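Flaltstead extends textile drop-off service to Mumby and Kestach

May 15, 2025

The District of Flaltstead has confirmed that its household textile drop-off service will be extended to the communities of Mumby and Kestach, following a trial at the Carrier Road depot that began in January.

Under the new arrangement, residents may leave clean clothing, bed linen, towels and curtains at 8 sites across the district. Each site will be open during regular depot hours and there is no charge for household quantities. Businesses wishing to dispose of larger amounts are asked to contact the district office before making a delivery.

The trial collected roughly 20 tonnes of material, most of it bedding and adult clothing. Items in good condition were passed to local charities for resale, and worn cotton was cut down for use as cleaning cloths. The remainder was sent to a fibre recovery plant outside the district.

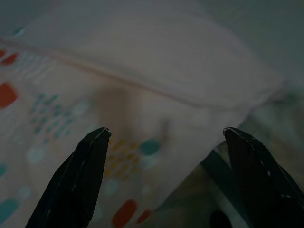
Sanne Van den Broek, Manager of Waste Services, said the response from households had exceeded the district's expectations.

"Residents told us that they had been storing old sheets and blankets for years for want of a suitable place to take them," she said. "We are pleased to be able to offer the service closer to where people live."

Textiles should be placed in tied bags weighing no more than 100 litres in volume would allow one person to carry safely; smaller bags are preferred. Pillows, duvets, carpet and anything marked by paint, oil or mould cannot be accepted and should continue to go out with regular household garbage. Shoes are accepted if tied together in pairs.

The extended service has been funded for three years under the district's waste reduction plan. A report on its use and cost will be presented to council at the end of the first year. Site addresses and opening hours are available at the district office and at all branch libraries.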